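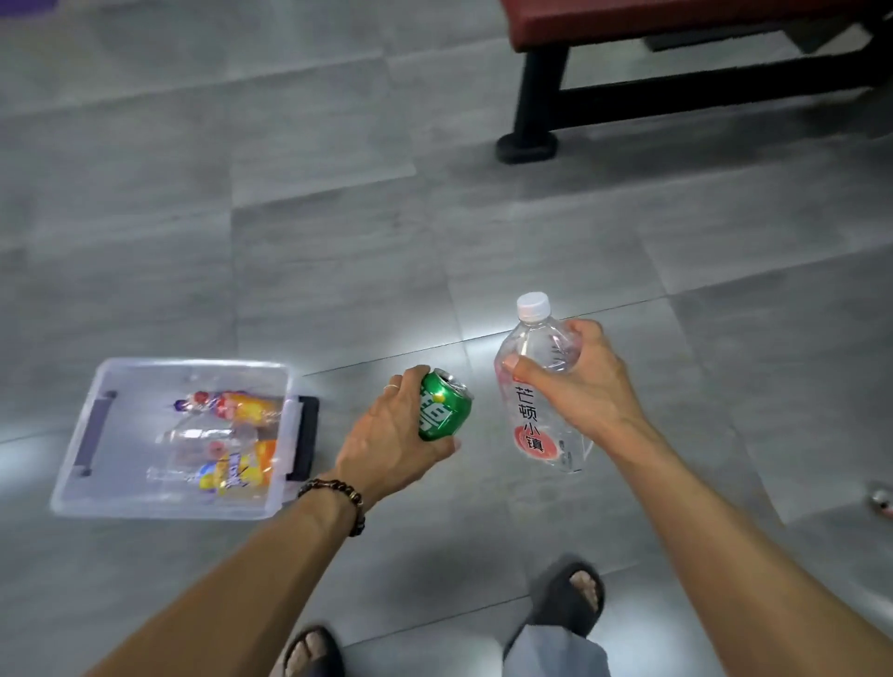 Reference capture, sorting task, can and bottle held before the bin.

Ticket 1446 – Plonen arm drops or crushes containers after two-handed pickup
Status: Closed, workaround in place
Component: grip controller / Codex task planner
Site: Skumholm test floor
Priority: High (safety stop involved)

Reported problem

The two-arm Plonen unit at Skumholm has been running the drink container task since the last planner update. The task is simple. Pick up one container in each hand, hold both clear of the floor, put them in the bin. The human reference captures are fed to Codex, which works out the grip targets for each hand.

After the update the left gripper started closing too hard on cans. The right gripper, holding a bottle at the same time, opened early and let it fall. On one run the left gripper kept closing after the can had folded, the force limit did not trip, and an operator hit the emergency stop. The operator's hand was outside the guard line. No injury. The unit was locked out and this ticket was opened.

Steps to reproduce

1. Load the container task with two-hand mode on.
2. Place one can and one plastic bottle within reach, can on the left.
3. Start the run from the pendant at normal speed.
4. Watch the grip force readout for both hands at the moment of lift.

With one container only, the fault does not appear. With two cans or two bottles, it does not appear. It needs one of each.

Log

09:10 – Unit locked out. Pulled the run logs. 26 failed lifts out of the batch, all of them mixed pairs.

09:40 – Checked the left gripper by hand with power off. Fingers move freely, pads are fine, no play in the wrist. Same on the right.

10:15 – Swapped the force sensors left to right. Fault stayed on the left hand with cans. So the sensors are good. Swapped them back.

10:50 – Rolled the grip firmware back one version. No change. Put the current version back on.

11:30 – Compared the force targets Codex sent with the ones the arm received. They match. That clears the link between the two and points at the planner.

13:05 – Found it in the planner output. In two-hand mode, the object class is stored once per pair and not once per hand. Whichever hand is resolved second overwrites the first. The can gets the bottle's closing profile, which allows a lot more travel, and the bottle gets a release time meant for the can.

13:20 – Asked Daneshvar (they supply the planner integration) whether this was a known issue. They confirmed the storage change was in the last update and had only been tested with matching pairs.

14:00 – Went back over the reference captures to see whether the labels there were wrong too.

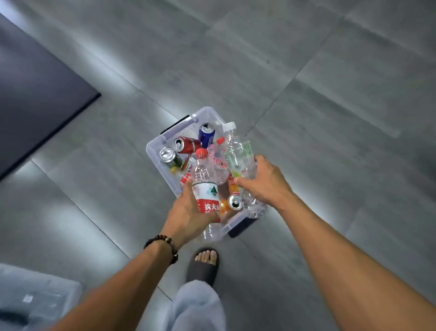
The capture labels are stored per hand and they are correct. I replayed the bin segments one at a time to be sure, with particular attention to places where the two hands hold different things. In this one both hands are on clear plastic bottles, left and right, down among the cans already in the bin. That gives the planner a matching pair, so a segment like this would pass even with the bug. It also explains why the acceptance check came back clean, as the check was built from bottle-and-bottle segments. The can-and-bottle segment at the top of this ticket was not in the check.

14:45 – Force limit. This is a separate fault and the more serious one. The limit is read from the same pair record, so when the record was overwritten the limit went with it. A safety limit should not depend on the object class at all.

15:30 – Set a fixed force ceiling in the gripper controller, below anything the planner can ask for. Tested against a dummy block with the guard closed. The gripper stopped at the ceiling every time.

16:10 – Turned two-hand mode off. The unit now picks with one hand and waits before using the other. Slower, but it works. Ran 26 mixed lifts on this setting, no drops and no crushed cans.

Resolution

Fixed ceiling stays in permanently. Two-hand mode stays off until Daneshvar sends a planner build that stores the class per hand. The acceptance check now includes mixed pairs, and it has to be run again after any planner update. Lockout removed.

Left open

– Early release on the right hand was never tested with a full bottle. Needs its own run.
– The pendant showed no warning when the limit was changed. Raised as its own request.
– Other sites on the same planner version should turn two-hand mode off now.

2 comments
Share

Related tickets
Plonen pendant does not show active force limit
Codex: task fails to load after bin position is edited
Skumholm: guard switch reads open when closed
Plonen wrist drift after a long idle period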